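Home | Forum | Build logs | Wanted & swaps | Search

We use cookies to keep you logged in. Accept / Manage settings

Workshop Forum > Build logs > Arm for the shared bench at Wisbridge

primo_ruggiero
Right then, progress! The arm on the back bench at Wisbridge moves, all of it, shoulder to wrist. I had it nodding at people as they came in. Base is bolted down, the wiring no longer looks like a bird's nest, and the new gripper parts are printed and waiting for their pins.

What I want it to do is pick up odd things. Anyone can make an arm pick up a cube. I want it to take any old lump off the bench and put it in a tray without me telling it what the lump is. So before I let it near real objects I've been running the gripper in simulation in the evenings, and I'm hooked. 504 tries last night while I was cooking and eating my tea!

steppermum
Lovely to see this one alive again. Which motors did you end up with on the elbow? Last I read you were swapping the Nimri ones out because they got hot.

primo_ruggiero
Kept the Nimri on the shoulder, put the geared Stillton one on the elbow. It's slower, and it whines a bit, but it holds position with the power turned right down. I'm very happy with it.

gantry_dave
I'll be the grump. Simulation is a lovely way of putting off finding out that your fingers slip. Friction in those programs is a guess. I'd get a bag of potatoes and start tonight.

primo_ruggiero
Ha, potatoes are coming, I promise. But I broke two fingers on the last version by driving them into the bench, and each one is an evening of printing. In the sim I can drive them into the bench all I like.

ulle_k
Dave, I think you're half right. Friction is a guess, yes. Where the fingers go is geometry, and geometry carries over pretty well if you've measured your own arm properly. Primo, have you measured it properly?

primo_ruggiero
Define properly. Steel rule, good light.

ulle_k
Borrow the calipers from the metal side on Wednesday. I'm in until nine and I'll sign them out for you.

gantry_dave
Geometry carries over until the thing being picked up is squashy. Then you're back to potatoes.

steppermum
Potatoes aren't squashy, Dave.

gantry_dave
You haven't seen mine.

primo_ruggiero
OK, here is where I've got to, for anyone who wants to try the same thing. I'm using the free Deminau simulator, which runs on my old laptop if I close everything else.

1. Model the gripper first and keep it plain. No screws, no cable clips. I drew the body as a block with the corners taken off and two fingers, all in grey, and it's much easier to work with than the fancy version I started on.

2. Give it awkward objects. I've got a folder of shapes now and the lumpy ones teach me the most. I also put them on a busy surface so the vision part can't cheat by looking for anything that isn't plain bench. The one I'm working on now is a long dark thing on veined marble, with a notch in the top end and a fat lower half, and the gripper comes in along its length with a finger either side. I'm trying to decide whether to close on the straighter upper part or go for the bulge.
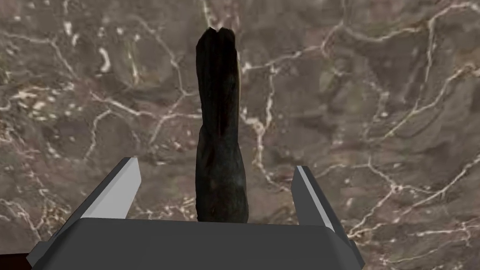
3. Log every try, even the silly ones. I save the finger angle, the approach height and whether the object was still held after a lift of 50 mm. There are over 3000 lines in my file now and I've already spotted that coming in too low is my commonest mistake.

4. Only then move to the real arm, slowly, with your hand on the off switch.

ulle_k
Good list. On number 2, I'd go for the straighter bit. Two flat fingers on a bulge will squeeze it out like a bar of soap.

gantry_dave
Disagree. Heavy end is probably the fat end, so grab the narrow part and it'll swing down on you. Line the fingers with rubber and hold it near the weight.

ulle_k
Depends how he's set the mass though. Primo?

primo_ruggiero
Same density all through, so Dave may have a point about the swing. I'll run both and post the numbers. Rubber is going on the real fingers whatever happens - I've got an old inner tube put by.

steppermum
Please put the gripper file up too! My lad wants to make a small one for his desk.

primo_ruggiero
Will do, once I've fixed the left finger. It's 163 g for the whole gripper with pins in, so a desk arm might need a smaller version.

Previous thread | Next thread | Back to Build logs

Comments from readers (3)

kettle_on: Been following since the cardboard version. So pleased it moves!

mroz: Is the Deminau one all right on Linux? Mine closes as soon as I load a second object.

Ülle Kuusk: @mroz yes, but turn shadows off first. Same thing happened to me in November.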